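Culville Repair Evenings: Frequently Asked Questions

Hello, and thank you for stopping by! We get a lot of the same questions by email and at the door, so we've gathered the answers on one page. If yours isn't here, please write to us anyway. We like hearing from people, and Cúc Nghiêm answers every message herself, usually over her morning tea.

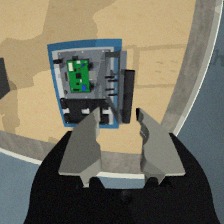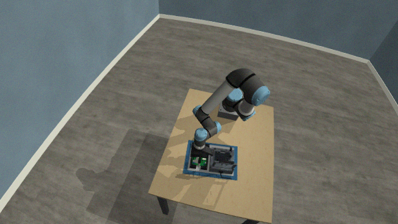 What is a repair evening?

It's a relaxed get-together where you bring in something from home that has stopped working, sit down with a person who likes fixing things, and try to get it going again. We started with lamps and toasters and have grown from there. These days we see radios, sewing machines, fans, clocks, hair dryers, music boxes, and more coffee grinders than I would have thought one town could own.

Where and when do you meet?

We meet in the old reading room on Chatzigeorgiou Street in Culville, from 6 p.m. until 9 p.m. Please use the side door, as the front one sticks in damp weather and we've been meaning to plane it down for ages (yes, we know how that sounds coming from a repair group). We take August off and start up again in September.

Do I need to book?

It helps us a great deal if you do. You can fill in the short form on the Contact page or leave a message with Cúc. Walk-ins are welcome too, but people with a booking go first, and on a busy night you may wait an hour or more. Bring a book, or come and chat by the tea urn – plenty of people seem to enjoy that part the most.

How much does it cost?

There is no charge for the repair itself. If your item needs a new part, you pay what the part cost us, and we'll always tell you the price before we order it. There's a donation jar by the door for tea, cookies and the electric bill. Put in whatever you like, or nothing at all.

What can't you fix?

We don't work on microwaves, gas appliances, or anything with a swollen battery. Please don't bring a swollen battery into the building. The county drop-off in Hasovdale will take it, and the staff there can tell you how to carry it safely. We also have a size limit, and the rule of thumb is that you should be able to carry it in by yourself.

Will you definitely be able to repair my item?

I wish I could say yes! Last year we looked at 923 items, and a good number of them went home still broken. Some cases are glued shut, some parts haven't been made in 30 years, and now and then a thing has simply reached the end of its life. Even then we'll try to tell you what went wrong, and lots of visitors say they're glad to know.

Can I just drop it off and pick it up later?

I'm afraid not, except when we're waiting on a part. We'd like you to sit with us while we work, and if you're up for it, to hold the screwdriver yourself. Spyros Athanasiadis, our clock and radio man, has taught people of every age to solder, and he has a great deal of patience with shaky hands.

What should I bring with me?

Bring the item, its power cord or charger, and the manual if you still have it. Please empty and clean it first. Crumbs from a toaster get into everything, and Lefteris Konstantinidis once spent half an evening shaking rice out of a fan heater. If something fell off, bring the piece in a bag, however small it is.

Do you lend out tools?

Yes, through the Divura tool shelf, which Anas Najjar looks after. It holds 100 tools, from jeweler's screwdrivers to a rather heavy bench vise. You can borrow up to three at a time for two weeks. We ask that you wipe them down before you return them and tell us if anything is chipped or bent – you won't be scolded.

I've never fixed anything. Can I still join as a helper?

Please do! We need people to greet visitors, write up the job cards, and keep the tea coming, and most of our fixers began that way. If you'd like to learn repair work, Fuseini Quansah runs a beginners' hour at 5 p.m., before the doors open. You'll start with plugs and fuses and move along at your own pace.

Is the building accessible?

The side door has a ramp, and the restroom is on the same floor. Parking is tight after 6, but there's a drop-off spot right outside. Let Cúc know ahead of time if you'd like someone to help carry your things in.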